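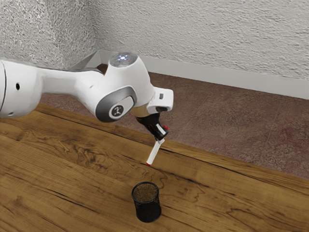
Words: the Zekach toy desk

Skimetti marble run: your questions
Updated Sep 9, 2024

We get a lot of post about this set, most of it from parents who have seen the advert and want to know if the real thing does that. Short version: some of it.

Are there really 123 pieces?
Yes, if you count the marbles, the stickers and the little rubber feet. The track itself is a good deal less than the number on the lid would have you believe. You can still build a decent tower, but the one on the front of the box needs two sets. It does say so, in small grey print on the bottom.

The box says ages 3 and up. Is that right?
We wouldn't go by it. The marbles are big ones, but the connectors are stiff and a child that young will need an adult to push every joint home. Six or seven seems more like it. If there is a baby or a toddler in the house who puts things in their mouth, we would leave it on the shelf for a year or two.

How long does it take to build?
The leaflet claims 30 minutes. Ours took most of an afternoon, with one collapse and a missing funnel that was under the sofa. Later builds go quicker.

Does it make as much noise as they say?
More. The spiral rattles, and the bell at the bottom rings for every marble. You can leave the bell off. We did.

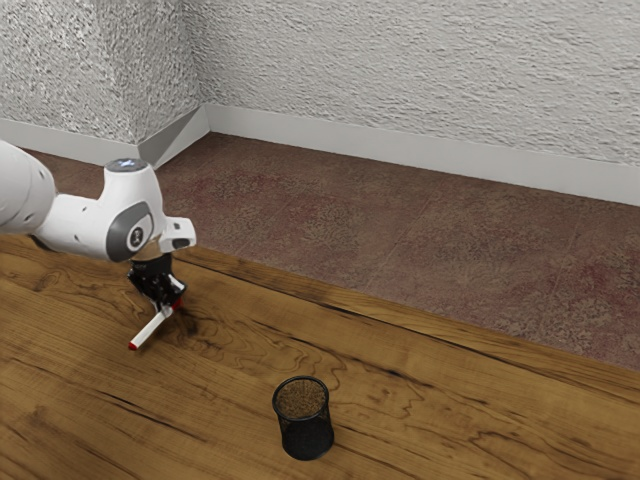

White marker at the wooden table

Do the pieces fit other makes?
Skimetti says they work with "most leading brands", which is the sort of line that makes us suspicious. We tried them with Camacho tubes and the straight ones went in well enough. The bends were loose and dropped marbles at speed. If you already own a big box of something else, buy more of that.

Is the motor pack worth having?
Not at the asking price, in our view. It lifts the marbles back to the top so the run keeps going without anybody touching it, and then there is very little for a child to do. It also eats batteries, and they aren't included.

Where is it cheapest?
We paid 40 pounds at the toy shop in Prerkby and have seen it for less since. It was marked down in January last year, and we would be surprised if that didn't happen again. Be wary of "half price" offers where the full price is one you have never seen anyone charge.

Can I get spare parts?
In theory. There is a form on the maker's site, and we filled it in for a cracked funnel. A replacement came after five weeks — the wrong colour, but it fitted. Postage was free, to be fair to them.
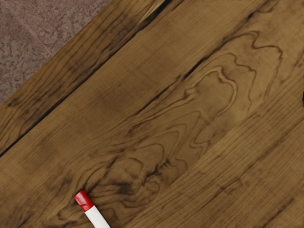
Planks of the tabletop, floor beyond

Will it mark a table or a floor?
The rubber feet are there to stop that, and they do if you remember to fit them. They also fall off. Stray marbles are more of a worry, so put a tray or an old blanket underneath.

Is it really educational?
The box uses the word four times. Children will find out that marbles roll downhill and that a wobbly tower falls over, and they could learn both from a cardboard tube and some tape. As a toy it is good fun for a wet weekend, and we would sooner it was sold as that.

Did Skimetti send you the set for nothing?
No. We bought it, and the spare bell is still in the drawer if anyone wants it.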